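3. Setting and method

3.1 The two dining rooms

The work was done in Taltstead, in a residential home with 2 dining rooms on separate floors. The upstairs room is known to staff and residents as the Sultana, after a cafe that used to be in the building. The downstairs room has no name. Same kitchen, same menu, same serving times. Different tables – dark wood upstairs, pale downstairs – and this difference was there long before we were.

We did not assign people to rooms. Residents eat where they have always eaten, and moving them for a study would have upset more than it told us. So the comparison between rooms is a weak one and we lean on it lightly. The stronger comparison is inside each room, the same people with the old plates and then with the new ones.

27 residents agreed to take part and had family or a legal contact sign where that was needed. All ate lunch in one of the two rooms on most days. People on puréed diets were left out. So were those who were fed by a carer for the whole meal, where pace is set by someone else and plate color can hardly matter to how much goes down. Partial help was allowed and was noted on the sheet.

3.2 Plates

Old plates: white, glazed, wide flat rim, no pattern. Mixed age, some with the glaze worn through in the middle. These had been in use in both rooms for years.

New plates: solid color, no rim pattern, bought from Iltetti in one order. We asked for the closest match in size to the old ones and got it nearly right; the new plates are a little deeper. This was a worry. A deeper plate makes the same portion look smaller and keeps gravy away from the edge, and either could change how a person eats. Kitchen staff went on portioning by scoop, so the amount served should be the same whatever the plate looks like.

Color was picked after a short trial with residents who were not in the main group. Blue was liked least. Several said it made potato look gray. Red was easy to see but two people thought it meant the plate was hot, or that the food was for somebody with an allergy, as red trays are used for that in the home. Pink did well. It stood apart from the pale table and from most of what the kitchen serves, with ham and salmon the clear exceptions. Figure 2 has a pink plate on a white tabletop, with white walling behind, which is close to the worst background we could think of for a white plate.

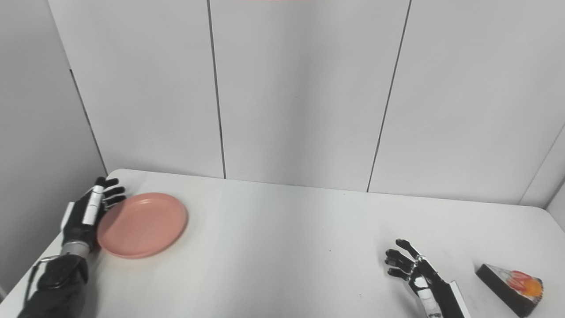

Contrast was worked out for each pairing of plate and table, and of plate and food, under the room lights at lunch and again with the blinds up. We used Flirnano to pull lightness values from color readings taken by hand at the middle of the plate, the rim, and the bare table beside it. Three readings at each spot, averaged. The rim readings were the messy ones. Gloss on the glaze gave very high values when the reader was tilted even slightly, and we threw those out and took them again.

White plate on pale table: hardly any contrast in either light. White plate on dark wood: strong. Pink on pale: moderate, holding up well with the blinds open. Pink on dark wood: moderate, and lower than white on the same wood. That last pairing matters for what we expected to see. If contrast between plate and table is what helps, the new plates should help downstairs and do little or nothing in the Sultana, maybe even a bit worse. If contrast between food and plate is what helps, both rooms should gain on days with pale food.

3.3 Meals and weighing

Lunch only. Breakfast is eaten in bedrooms by too many people and the evening meal is mostly sandwiches, served on small side plates we did not replace. Each meal was weighed at the hatch on the way out and again on the way back. Bones, skins and peel were taken off before the second weighing. Gravy counted as food. Drinks were not weighed, which we regret, and a later study should do it.

Menus run on a cycle and we kept to it, so every dish served on old plates was also served on new ones. One exception. The fish pie was swapped for a chicken one late in the cycle after a delivery problem, and those meals were dropped from both sides. Dishes were sorted beforehand into pale (white fish, mash, cauliflower, chicken in white sauce, rice pudding) and not pale. A few could have gone either way. Macaroni was argued over and ended up pale.

11 residents wore glasses at meals at least part of the time. Whether they had them on was written down for each lunch, by the staff member at the table. In the first days this box was often left blank – our fault, it was at the bottom of the sheet under a fold. We moved it to the top and after that it was filled in nearly every time. Blanks were treated as missing, we did not guess.

Staff knew which plates were in use, obviously. There is no way of hiding it. They were not told what we expected from each room, and they were asked to prompt and help just as they would on any other day. We can't rule out that a bright new plate made them pay more attention. Novelty in general is a problem for this sort of work, so lunches in the first week on new plates were recorded but kept out of the main analysis. They are given separately in the appendix.

3.4 Other things that changed

November is a hard month for appetite in the home, going by its own weight charts, and the change of plates fell close to it. Heating was on by then and the lamps were lit by noon. Light levels were logged at every lunch for this reason and go into the model as a covariate. Colds went around as well. Anyone ill enough to be off their food according to the nurse's note was left out for those days and let back in when the note said so.

Table covers. The Sultana gets cloths for birthdays, cream ones, and this wipes out the dark wood entirely. We did not think of this untill the first birthday. Cloth days were coded as a third table type and kept, few as they are.

Seating was mostly stable. Where a resident moved tables within a room we kept them in and noted the new seat. Distance from the window was measured from the chair back at each seat, by the same person each time, with a tape, after lunch had been cleared.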